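Mar 2, 2021 -- bench notes, Brullville shop

Came in before eight to get the quiet hour, which I did not get, as Xiaoqing was already here with the radio on and the good kettle going. Pleasant company though, and she had brought the sesame buns from Prallier, so I can hardly complain. Today was meant for the table surface. We've been putting it off since the new year and I wanted to get it settled while the big stuff is still at the Gu place and there's room to walk around.

Where we stand: the top is the dark gray matte one that Peiyu talked us into last May. I was against it at the time (I wanted white, for finding dropped screws) and I'll write down here that I was wrong, mostly. It is easy on the eyes under the overhead light, and after a long afternoon that counts for a lot. What it does do is hold on to marks. Fingerprints, pencil, the little rubs you get from sliding a box across. On white you'd never notice half of them.

I wiped the whole thing down first with plain water and the blue cloth, then dry, then left it alone while I ate a bun and a half. The middle still has its marks. I had been calling them all one stain in my head, but close up they are separate small dark spots, and one has corners to it, like a bracket somebody typed onto the table.

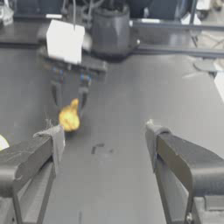
Center of the tabletop, dark marks and the bracket shape a little below the middle.

Sihan's theory is tape residue from when we were laying out corners. Mine is marker that went through paper. Neither of us can prove it and we spent longer on the subject than it deserves, but it does matter a bit for what we put on it. Adhesive wants the citrus cleaner, and marker wants alcohol, and I don't like using alcohol on this finish without a test patch. Natalia did one on the offcut back in the winter and thought it went slightly shiny. I've got the offcut on the shelf by the door and I can't see any shine on it, but her eyes are better than mine.

Also noted a thin, faint vertical line nearer the front. Couldn't decide if it's a scratch or just something drawn out by a cloth. Ran a fingernail over it and felt nothing, then ran it again and thought maybe I did. Leaving it alone for now.

Tried the citrus cleaner on one spot only, the smallest, using a cotton swab and not much pressure. Left it four minutes by the wall clock. Hard to judge while the surface is damp, so I've put a sticky note on the shelf with the time and will look again in the morning light, before anyone starts work -- please, nobody wipe the middle tonight!

Xiaoyan asked over lunch if we should just order a mat and be done with it. Flarkeo wants 376 for one the full size, and 114 for the half, and the half would leave an edge right where everybody works. I said let me have until Friday with the swabs. She was very kind about it and has bookmarked the mat.

To do:
Look at the test spot.
Ask Natalia which alcohol she used on the offcut.
More cotton swabs, we're nearly out.
Return the second bun tin to Xiaoqing, washed.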